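Gripper comparison (household tools)
From the Skuvon bench wiki
Posted September 21, 2018 by Tamsin Ostrowski

A gripper comparison, in the sense we use on this wiki, is a set of tries where the same arm does the same chore with different fingers on the end of it. I've been running them for Skuvon since the spring, and this article is my attempt to get everything I know about the household kind into one place. I write the way I talk, so please fix my commas, but leave the measurements alone!

Background

The first comparisons were done by Gert Gumede, who used wooden blocks. Blocks are lovely because every one is the same, and they're also why his early results didn't carry over to anything you'd find in a kitchen. A block has flat sides. A broom handle is round and thin and wants to spin, and it has a heavy end a long way from your fingers. Gert switched to mugs, then spoons, and finally handed me the whole business along with a drawer of fingertips and a notebook I still can't read parts of.

Long-handled tools came in when Eugeniusz Kalinowski asked whether two arms could sweep up and empty the pan without a person stepping in. I said sure, give me a week. (It took a good deal longer than a week.)

The fingertips

We have 3 sets in regular use, and everybody calls them by the names on the drawer.

Laston is the hard black one. It closes fast and doesn't care what you do to it, but it slides on anything polished. I like it for boxes and not much else.

Yen is soft all the way through. It wraps around a handle beautifully and then lets the tool swing, so your dustpan is level when you pick it up and pointing somewhere else by the time you reach the bin. Hollis Lyons keeps telling me it only needs a wider pad, and he may be right.

Jaltton has a stiff core with a grippy skin over it. It's my favorite for handles, I'll admit that up front, so read my notes with that in mind. The skin does wear, and a worn patch acts a lot like Laston.

What gets tried

The broom is a test of holding on. The gripper takes it near the top and the arm has to push the head along the floor, which means every bump travels up the handle and tries to turn it in the fingers. We mark a handle as "turned" when the bristles no longer face the way they started.

The dustpan is a test of angle. Carrying it is easy. Tipping it is the hard part, because the pan is at the far end of a long pole and a small slip at the fingers becomes a big one down at the floor. My target load is 900 grams for the static hold, hung from the pan end with the pole out flat. For the actual emptying we use light trash — wrappers, paper, whatever's around — which is trickier than it sounds, as light stuff likes to stick to the plastic.

Each pair of fingertips gets 7 tries per tool. I used to do more, but my notes got sloppier toward the end and I didn't trust them.

Cameras

There are 2 views worth keeping for this kind of work. The head camera looks down over both arms and tells you where the pan is compared with the bin. The wrist camera sits right by the fingers, and it's the one I go to when a handle has turned and I want to know why. It sees almost nothing of the floor, so don't try to judge a pour from it. What it does give you is the contact: where the fingertip touches, and how far along the handle the grip landed.

Jalen Ostrowski (yes, my brother, no, he doesn't get special treatment) wanted to drop the head view to save disk space. We tried that for a while and put it back. A wrist view of a perfect grip tells you nothing about a pan that's missing the bin.

Controller settings

Keep the closing force the same for all the fingertips in a comparison, even when you're sure one of them would do better with more. Write the number on the sheet before you start. Speed matters less than I expected for the broom and a lot more for the dustpan: tip it too quickly and the pole whips a little at the end of the move. I set the tipping speed first and never touch it again that day.

Open questions

Whether bent handles should be scored apart from straight ones. Gert says yes, I say we don't have enough of them to bother. Also whether pads should be cleaned between tries or only between tools. I'm planning a short round on that in October, and anybody who wants to pull up a chair is welcome.
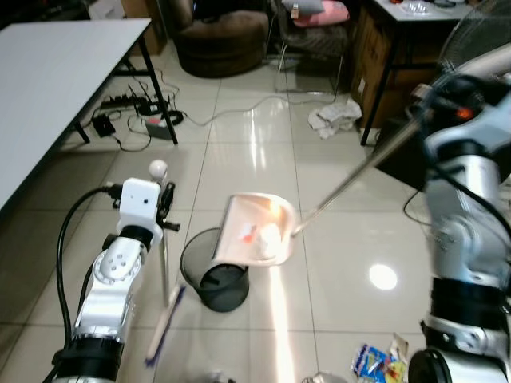
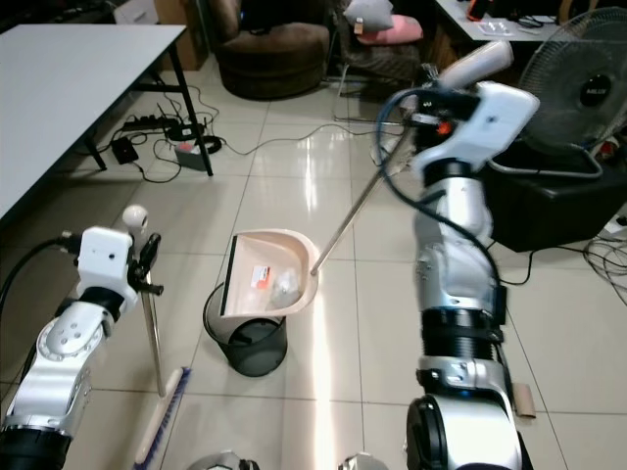
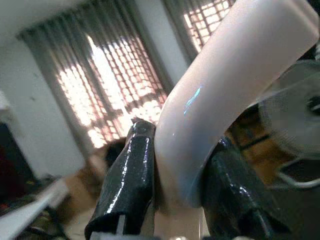

Broom and dustpan work: two from the head camera, then a close view of the fingers on a pale, curved piece.

Filed under: Grippers, Two-arm tasks, Household tools
Last updated by Hollis Lyons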